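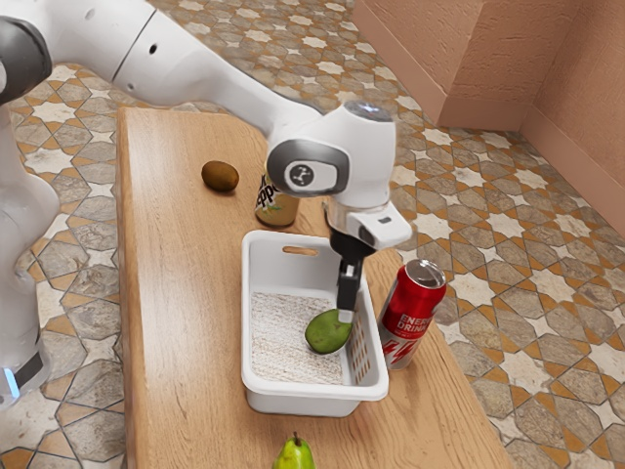 Prundport Tries Again on Solar Tender, This Time With a Shorter Form

Search news, topics, tags
Go

June 12, 2024

The port town of Prundport has canceled its solar tender for the second time and will open a third one in July, the town's energy office said. Officials described the cancellation as a "pause with a fresh start date," a phrase that bidders have now had the pleasure of reading twice.

The tender was for rooftop and canopy panels on municipal land along the old freight yard, with a battery to be added later if the budget felt up to it. Three sites were on the list: the ferry parking lot, the bus garage and the roof of the covered market. The market roof is still on the list, although the engineering report on whether it can hold anything heavier than gulls has been due since the winter.

Only 2 bids came in by the deadline. One was from Nolteo, which builds mid-sized solar projects up and down the coast and has bid on every version of this one. The other was from Somard, a newer outfit that mostly leases panels to warehouses. Somard's bid was thrown out on a technicality, the technicality being that it had left the price page blank and attached a letter explaining why. The letter argued that no sensible price could be given until the town decided who would pay for the new substation equipment. The town's reply, which is posted with the tender papers, says the question "will be addressed in due course."

With one bidder left standing, Prundport's own purchasing rules kicked in. A contract of this size needs at least two qualifying offers, so Nolteo won the contest and lost the contract on the same afternoon. The company said in a short statement that it "remains interested," and it did manage to keep any adverbs out of it.

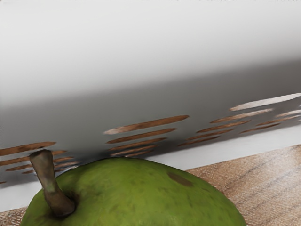 The sticking point both times has been the price cap. The town set it at $93 per megawatt-hour in the first round, on the advice of the consulting firm Strömberg, then cut it to $90 in the second, on the theory that panels were getting cheaper. Panels were. Transformers, cable, insurance and borrowed money were not, and a canopy over a parking lot needs a good deal more steel than a row of panels in a field. Eight companies picked up the papers in the first round and four sent in bids, all of them above the cap. In the second round the cap was lower and the number of bidders fell too, a result that seems to have caught the energy office off guard.

Strömberg has been hired again to review the cap. Its report on the first round ran to a length that most council members admit they did not finish, and the summary recommended "further market engagement." The market was engaged in April at a morning session in the library annex. According to the minutes, builders asked about the substation five times and were told each time that the question had been noted. Coffee was provided.

The third tender will differ from the second in a few ways. The cap goes back up, to a figure the town has yet to publish. The application drops from 71 pages to 38, mostly by no longer asking for the same tax documents in three separate sections. Bidders will be allowed to make offers on single sites, so anyone who has doubts about the market roof can leave it alone. The bid deposit stays at $3000, and deposits from the canceled round will be returned "promptly." Firms from the first round say they were given the same word and had their checks back in a little over four months.

What hasn't changed is the substation. The local grid operator says the equipment serving the freight yard is close to its limit and will need an upgrade before the full project can connect. The town's view is that the upgrade benefits everyone on the line and the operator should cover it. The operator's view is that the line was perfectly happy until somebody proposed putting a power plant on a parking lot. Talks are said to be constructive. They were also said to be constructive last fall.

For builders the arithmetic is fairly plain. A bid that assumes the town will pay for the upgrade could come in under the old cap with a little room to spare. A bid that assumes the builder pays would not get near it. A bid that assumes nothing is the one Somard sent.

Residents may be more interested in the power bills. The project was pitched two years ago as a way to cut the town's electricity costs in time for the opening of the new ice rink. The rink opened on schedule and has been running on ordinary grid power ever since, along with the heated sidewalk in front of it. The energy office says savings from the solar project are "delayed, but still in the plan." The budget for the coming year, passed this spring, counts the first half-year of those savings as income anyway. Asked about that at the last council meeting, the finance desk said the line would be adjusted when more was known.

Council members were split on whether to wait at all. One proposal would have had the town skip the tender and buy panels directly, using its own crews for the bus garage job. It failed by a single vote after the public works department pointed out that its crews had not been asked. Another, to drop the cap altogether and just take the best offer, was sent back for study. The study would go to Strömberg.

Papers for the third round are to be posted on the town website in the first week of July, and a site visit will be held the week after. Bidders are asked to bring their own hard hats. The ladder to the market roof is out of service, so that part of the visit will take place from across the street. 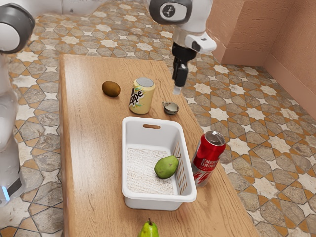

White and gray robot arm above a wooden table with fruit, cans and a basket. Computer rendering.

Nolteo says it will send someone. Somard says it is reading the new form.

17 shares | 6 comments

Contact the newsroom | Copyright 2024, all rights reserved | Back to top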